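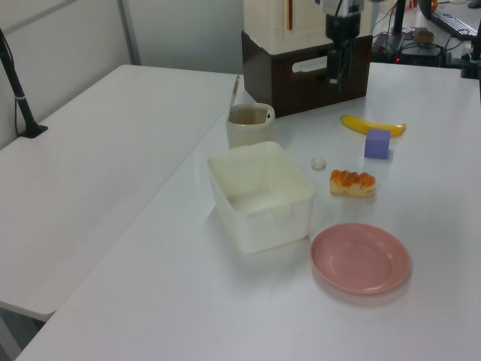
Home from Skekbridge a little after six, with a sunburned nose and a blister on my left palm the size of a nickel. So, a good day!

I should write down the start while I still remember it, because I've already told it to my sister on the phone and it got better in the telling. There were three general recalls. I was over early in the first one and so was half the fleet, so I don't feel bad. The second one I'm fairly sure was the current pushing us all up the line. By the third recall the race officer had lost patience and put up the black flag, and everybody got very polite and hung back, and I looked left and there was this enormous gap at the pin end. So I went for it. I never go for the pin. I port-tacked half the fleet in my little old Lu and nobody hit me, and for maybe two minutes I was leading a race at Skekbridge, which I'd like engraved somewhere please.

Then the wind went right, of course, and the ones who'd started at the boat end came in looking very pleased with themselves. I rounded the windward mark ninth or tenth. Sail 419 was just ahead of me the whole first run and I could not get past her. I tried going high, I tried sitting on her wind, I tried muttering. Every time I got a bit of a puff she got it too and slid away again. She's so still in the boat. I bounce around like I'm looking for my keys.

Second race was better for the head and worse for the results. I'd let the outhaul off a good two inches over lunch and the boat felt alive in the chop, but then I blew the gybe at the wing mark, got the mainsheet around the corner of the transom (again, AGAIN) and had to hang off the back to free it while the whole pack went by. That's where the blister came from. I really have to work out what I'm doing with my sheet hand in the gybe. I think I'm letting it go slack too early and the loop drops in the water.

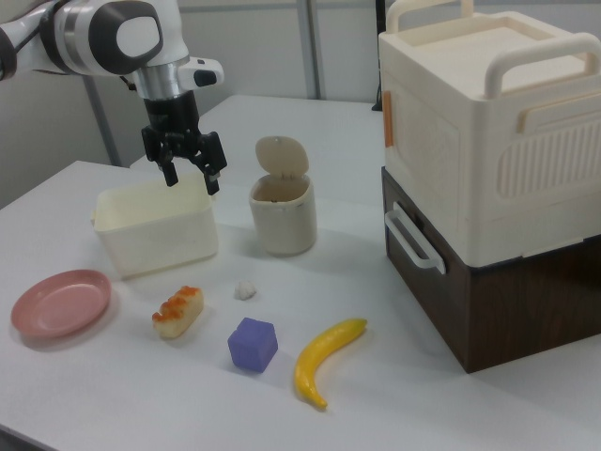
Fiona Geddes told me on the slipway that the loop was only half of it and I was steering out of the gybe much too late. Give the sheet a sharp tug as the boom starts to come, she said, and have the tiller back in the middle before it gets across, and do it twenty times in a row on a windy evening until it's boring. I said I'd be swimming for at least ten of those. She said fine, swim, the water's nearly warm now that it's May. It is not nearly warm. I was in it up to my waist with the trolley and my feet went numb.

She also had a look at my mast step and didn't like the play in it. I'd noticed a bit of a clunk going upwind but I'd put it down to the age of the boat. She thinks it'll need packing before the Skalis weekend, as it's a long open-water leg there and I don't want the rig moving about. So that's one evening gone, and I still haven't ordered the new tiller extension. The rubber joint on the old one has a crack I can get a fingernail into.

Somebody's selling a Skastia in the dinghy park, by the way. Hull number 3156, dark blue, decent trailer, two sails. I walked around it twice eating a sandwich. I'm not buying it. It wants a crew, for one thing, and I can't get anyone to come out with me more than once. But it did look fast sitting there, and the foils were beautiful, not a chip on them. Mine look like something has been chewing them. I could fill and sand the centerboard this week if it stays dry, that'd cost me a tub of filler and an afternoon.

Final results: 11th and 17th. Last year I'd have been thrilled with the 11th, and I'm still pretty pleased, only I keep thinking about those two minutes at the front.

To do: mast step, tiller extension, centerboard, wash the salt out of the spray top before it goes stiff. Email the club about a space in the van to Skalis. Find the other neoprene boot, which was definitely in the car this morning.

Bed now. My arms hurt just holding the pen.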